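3. Task and Data Collection

3.1 Course setting

The project ran as a second-year option in the automation course at Skovside, with students working in pairs on a shared bench. Each pair was asked to collect demonstrations for one tabletop task, train a policy on them, and report the result in a form that another pair could repeat. We describe the sorting task, which was chosen by most of the pairs and for which we have the most complete records. The other tasks (folding a cloth, stacking cups) are covered briefly in Section 6.

The course had been taught once before with a single arm and a scripted controller. Students in that version spent most of their time on inverse kinematics and little on data. For the present version we moved the kinematics to a prepared library, called Losteo, and asked for a written data plan before any recording was allowed. The plan had to state where the parts would start, what counted as a finished trial, and what the operator should do after a dropped part.

3.2 Task

The task is to move small red parts from a white tabletop into a yellow tray. Two arms are used, one on each side of the tray, and each arm is responsible for the parts on its own side. The parts are small compared with the fingers, and they are placed close to one another, so a grasp that is slightly off will often push a neighboring part or tip it over. Students found this harder than they expected from watching the wide view alone. The wrist view was therefore made part of the required input, and pairs were told to check it before closing the gripper (Figure 2).

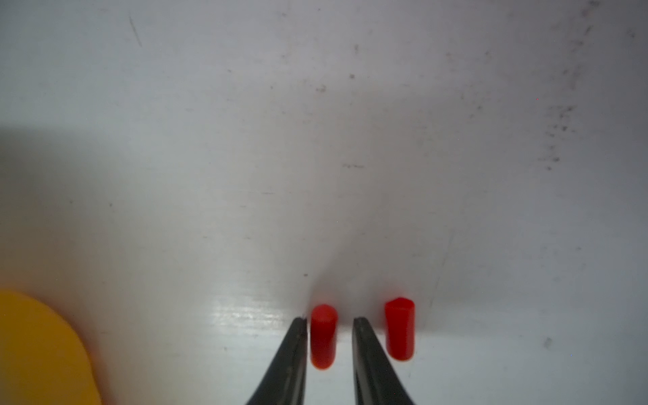
Figure 2. Wrist camera view with two red parts near the gripper fingers.

Parts may start upright or on their sides. We did not ask for a fixed starting pattern. An early draft of the assignment had one, with pencil marks on the table, but the policies trained on that data failed as soon as a part was moved off its mark. In the final version the operator sets the parts out by hand in loose rows and changes the spacing between trials.

A trial is counted as complete when every part is in the tray and both arms have returned to rest. Parts that roll out of reach end the trial. Pairs could choose whether to keep such trials in the training set, but had to say which they had done.

3.3 Workspace and recording

The arms are fixed to a metal rail along the front of the table. The enclosure is an aluminum frame with three papered walls. A patterned background was used on purpose - a plain wall gave good results on the bench and poor results in the demonstration room at Bruvik, where the final trials were held. We did not test wall patterns separately and make no claim about which is best.

Demonstrations were recorded by teleoperation. One student in each pair drove the arms while the other started and stopped the recording, wrote down the outcome, and reset the table. They changed places after each block of trials. The logging tool, Xavier, stored joint positions, gripper commands and camera images with a common clock. It also wrote a short text note with each trial, and these notes were more useful than we had planned for. Many of the later corrections to the data came from remarks such as "left arm waited too long" or "two parts at once."

In all, the pairs recorded 3343 trials of the sorting task. After review, 1454 were kept for training. Most of the rejected trials came from the first month, when operators were still learning to drive two arms together. The rest were dropped for missing images, for clock errors, or for notes that did not match the recording. Each pair then held back a set of 160 trials for evaluation, drawn from the common pool and never used in training.
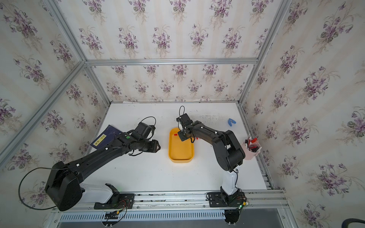
The use of both arms at once was left to the operator. Some students worked one side to the end and then changed over, which made the trials longer but kept the motions clean. Others moved both arms in the same period and let one hold off while the other was over the tray. The second style gave shorter trials and more near contacts between the grippers. Policies trained on a mix of both styles often paused with the two arms in the air, as if neither had the right of way. Pairs that agreed on one style in their data plan did not see this as much.

We also changed how the operators handled missed grasps. At first a missed grasp was treated as an error, and the trial was stopped. This left the policies with no examples of recovery, and they would close on nothing, carry the empty gripper to the tray, and open it there. From February on, operators were told to go back and try again, with up to 2 repeats per part. The recovery motions made up a small share of the data but changed the behavior clearly in the final trials.

3.4 Student review of the data

Before training, every pair reviewed the recordings of another pair. The reviewer watched the trial at double speed, read the note, and marked it keep, drop or ask. Marks of "ask" were settled in the weekly lab session. This took more staff time than any other part of the course, and we would shorten it if the course grew. It did have the effect we wanted: pairs began to write clearer notes once they knew that someone outside the pair would read them.

The review sheet ended with a few questions that students had raised themselves. We include the one that came up most often, with the answer given in class. 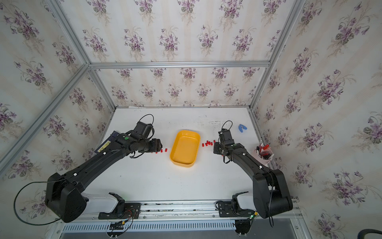
Why not let one arm do all the sorting?

One arm can do it, and several pairs trained a one-arm version as a baseline. It has to reach across the tray for the far parts, and the approach angle there is poor, so more parts get knocked over. Two arms keep each reach short, but the operator has to watch for contact near the tray, and the data takes longer to review.

The one-arm baseline uses the same camera inputs and the same evaluation set rules. Its data plan differs only in the starting layout, with all parts placed on the side of the active arm for half of the trials. Training settings for both versions were frozen in August 2019 and are listed in the appendix, together with the blank review sheet.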